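**Packing small items into a rigid box on a round table: sequence and table size**

**mbouazza**
9 Aug 2020

Looking for input on a bench procedure. We fill small rigid boxes on a round white table, one operator per table. The box gets tilted so the opening faces the operator, then the item goes in through the front. Table diameter is 700 mm. My complaint is with the tilt: the box creeps on the smooth top when anything presses on the inside wall.

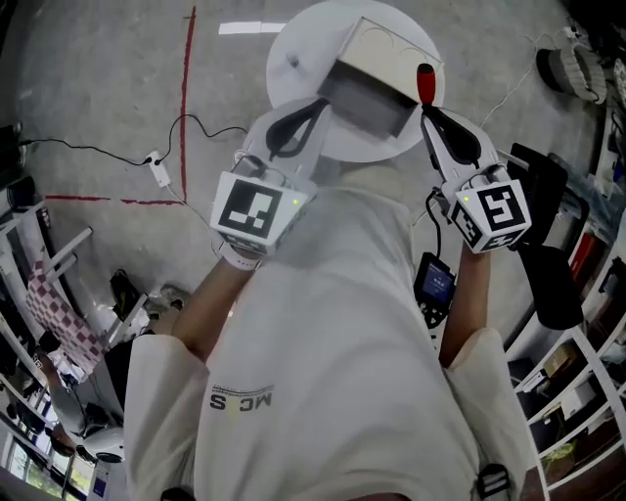 *Photo: Faisal Afridi / Ikstead*

The white box is the one I mean, gray inside, with the open side toward the person working. Box weight is not the issue. I have tried a heavier one and it creeps the same.

**talukder_bench**

Put a mat under it. Silicone, 2 mm, cut 20 mm larger than the footprint on each side. Wipe both faces with alcohol first or the dust turns it into a bearing.

**gustico4**

Disagree with the mat. It fixes the creep and adds a trip edge for the box when you rotate it. A low stop at the back of the table does the same job. I would look at the round top first. With a round table there is no straight edge to register the box against, so every box ends up at a slightly different angle. We went to a 600 mm square top and the question went away.

**mbouazza**

Square tops are not an option, the tables are already bought. Operators also approach from more than one side, and corners get hit. I can fit a stop if it clamps without drilling.

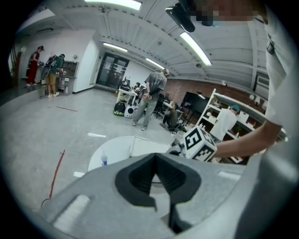
*Round top with the blue-capped bottle on it, double doors at the back.*

**mivus_1763**

Two things from that one. The bottle stands toward the left side of the top. If it is in the kit, fine. If it isn't, it should be on a shelf, because it takes up landing space for the box. Also there is a thin red cable on the floor running diagonally. Cables go along the wall or under a cover.

**gustico4**

The bottle is harmless where it is. The cable I agree with.

**faisal_afridi**

Look at where the item lies relative to the opening. It is small, red and black, marker-sized, and it sits near the mouth of the box. An item left there can roll out when the box is set upright, depending on which way you turn it.

My order would be as follows.

1. Set the box down tilted, opening toward you, against the stop.
2. Hold the box with one hand before the item goes in.
3. Place the item against the back wall, long side parallel to the opening.

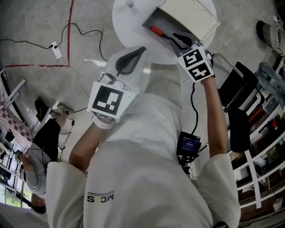
4. Turn the box upright with the opening going up, then let go.

**talukder_bench**

Step 3 is wrong for anything cylindrical. Parallel to the opening means it rolls straight out. Lay it perpendicular and it stays put on a moderate tilt.

**faisal_afridi**

Perpendicular only works if the box is deeper than the item is long. Ours is for the short ones. I'll check the longest in the kit.

**mbouazza**

I will run both orientations with a clamped stop and no mat, then the mat alone. The July batch used neither, so that can be the baseline.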